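Subject: Re: [station-eng] Gatdale translator, audio dropouts after the STL swap
From: Boonmee Chaiyaporn
To: station-eng list

On the Gatdale thread, Turine wrote:

> We replaced the studio link in November and since then the
> translator at Gatdale drops audio for one to three seconds,
> mostly in the early evening. The main transmitter is fed from
> the same encoder and is clean. Packet loss on the Gatdale leg
> looks low to me. The decoder buffer is at the factory setting.
> Is this a buffer problem or should I be looking at the radio?

Look at the buffer first, then the radio. We had the same symptom at Dasenby last winter and I kept the logs.

Low average loss doesn't tell you much. Over one evening we logged 507 gaps at the decoder input, and all but 17 were shorter than the buffer and made no sound. The 17 long ones were what listeners called about. The monthly loss figure looked fine the whole time. You need a log with a time stamp per gap, and the length of each one in milliseconds.

Our decoder came set to a short buffer. I raised it to 376 ms and the audible dropouts stopped, except when the radio itself retrained. The cost is delay. If your announcers monitor off air they will hear themselves late, so move their headphones to the program bus before you make the change.

Set the clock source while you are in there. If the decoder free-runs against the encoder, the buffer slowly drains or fills and you get a click or a short mute on a regular schedule. An even spacing between dropouts points to the clock. Ragged spacing points to the path.
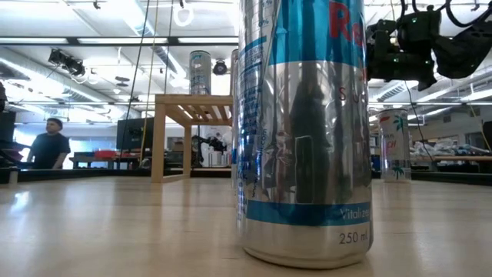
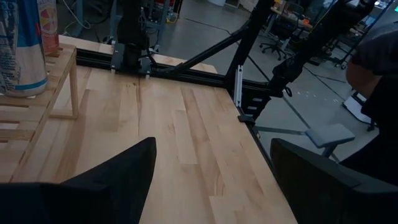
Two containers on a wooden rack, nothing between the gripper fingers. 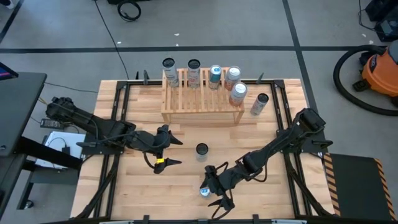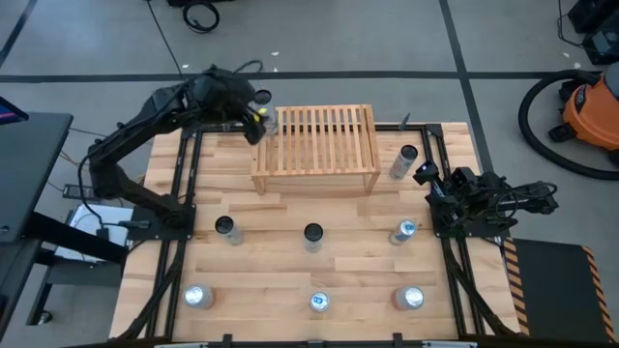
Checking the radio leg

Log receive level at both ends for a full day, one sample per second if the radio allows it. Ours fell each evening and recovered after dark — a reflection path over the reservoir. Minami suggested raising the dish at the far end by one mast section, and that did more than any setting in the menu.

Then check the modulation mode. If adaptive modulation is on, the radio may pause traffic for a moment every time it steps down. Lock it to a lower mode overnight and compare the logs. Audio needs very little of the link, so you lose nothing by running slow.

Last, look at the switch. Our program stream shared a port with the file sync to the backup server, which started at 6 p.m. I moved the sync to 3 a.m. and gave the audio its own VLAN.

If you post the gap log, include the decoder model and firmware. Mine is on build 1676, and the buffer menu was in a different place on the one before it.

Boonmee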